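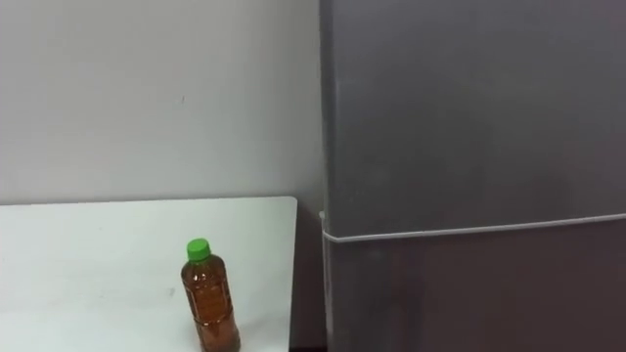

A bottle with a green cap on a white table.

Moving the school gate register to badge readers

15th September
Filed under: Schools & Sites
4 min read
Print this post | E-mail this post

The gate at Grastine has run on a paper signing-in book for as long as I have been looking after the site systems. Over the summer we replaced it with badge readers on the two pedestrian gates and a screen at reception for visitors. This post records what was fitted, how it was set up and what still needs doing.

The readers are Harnasero units, one on each side of each gate. They talk to a controller in the office cupboard over ordinary network cable. The cable run to the far gate came out just under 100 metres, and I would not have wanted it any longer. The controller keeps its own copy of the badge list, so a dropped connection to the server does not lock anybody out. It stores 200 events per reader before it starts to overwrite the oldest, and on a normal morning the main gate gets through that before registration closes. If the server is down at that time of day, records will be lost. I have asked Briltel, who did the installation, for the larger memory module.

Badges were the slow part. We issued 359 of them to pupils and staff, and every number had to be matched to an entry in the pupil records. The export from the records system drops leading zeros. The import tool at the other end treats a badge number as text, so 02317 and 2317 are two different badges as far as it is concerned. I fixed this with a short script that pads every number to five digits before import. The script has to be run each time, and it is written down in the site handbook under 'Badges'.

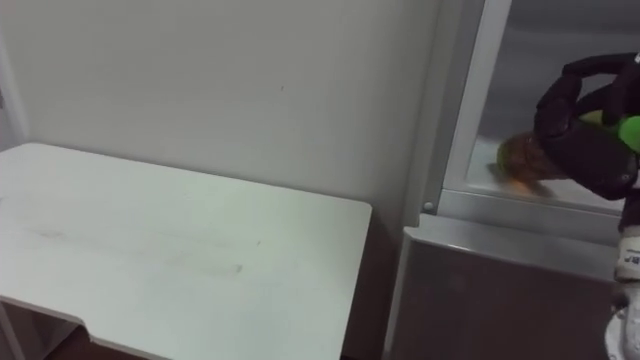 What happens at the gate if a pupil forgets their badge?
They go to reception, where the office checks their name and photo against the record and marks them in by hand. The entry appears in the same log with an 'M' beside it.

The manual route matters more than I had allowed for. In the first week the reception queue was long enough to delay registration, and several entries were typed against the wrong pupil with the same surname. The search screen now shows the form group next to the name. It also asks for a second click before saving, which the office staff dislike but have agreed to keep until half term.

Fire release was tested separately. When the alarm panel operates, both gates lose power to the magnets and swing free. This is wired directly and does not pass through the controller or the software. I would not accept any other arrangement. The first test in April, on the old gate hardware, showed that one closer was too stiff for a small child to push against, and it was changed before the readers went on.

The roll call list is a different matter. At present the system prints a list of everyone on site when the alarm sounds, sorted by form. It prints in the office – the one room everybody is supposed to be leaving. A copy now goes to a tablet kept in the grab bag as well, but the tablet depends on the wireless signal reaching the field, and at the far end it is poor. A paper list printed after registration stays in the bag as a fallback.
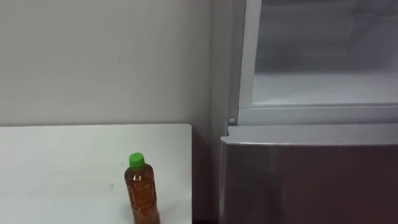
Visitors and contractors

Visitors sign in on the reception screen, which runs Zuccaro. It takes a name, the person being visited and a car registration, then prints a sticker. It can take a photograph too. We have left that switched off until the privacy notice has been rewritten.

Contractors are handled as visitors with an end date. A contractor badge opens the main gate only, and stops working at the end of the last day entered. The default end date was a year ahead, which I have changed to the same day.

Gate records are kept for the current term and the one before it, then deleted overnight by a scheduled job. The job failed without any warning the first time because the account it used had no delete permission. It now sends an e-mail whether it succeeds or not.

Still open: the memory module, the wireless signal on the field, and a weather hood for the outer reader on the far gate. I will add a note to this post when the module is in.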